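4.2 Handling rules for the bread task

Each episode was governed by the station rules drafted at Riststead and revised in September. The operator stands behind the robot, outside the reach of both arms, and calls a hold before anyone leans across the mat. Items are handled singly. Cables are checked for slack at the wrist and elbow before the arms are enabled, as a loop that is safe at rest may tighten when the elbow drops.

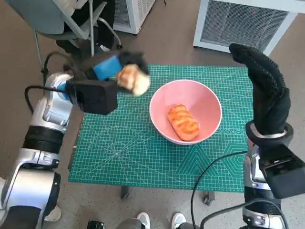
The rules treat the two end effectors separately. A two-fingered gripper is given a closing limit for each item class, whereas a multi-fingered hand is given a permitted region and must stay out of the bowl while the other arm is placing. Of 216 episodes reviewed, 93 were logged under the earlier wording, which set one limit for both -- these are reported apart in Table 3.

Wrist views were reviewed for a different purpose. The annotator marks the first moment at which the item is clear of both fingertips, and marks nothing if motion blur hides the contact. Doubtful cases went to a second annotator (H. Aoun) and were dropped if the two disagreed.
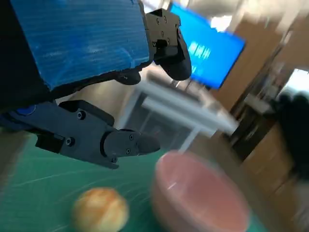

Figure 4. Wrist view with a bun-shaped item and the pink bowl on the mat; motion blur is visible.

4.3 Stop conditions

An episode is ended at once if a person's hand enters the working area, if an item leaves the mat, or if a cable touches a moving joint. Stopped episodes are kept -- with the reason code -- and are never trimmed to look complete.

Correspondence: C. Sequeira, Gonotside | © The authors | Back to top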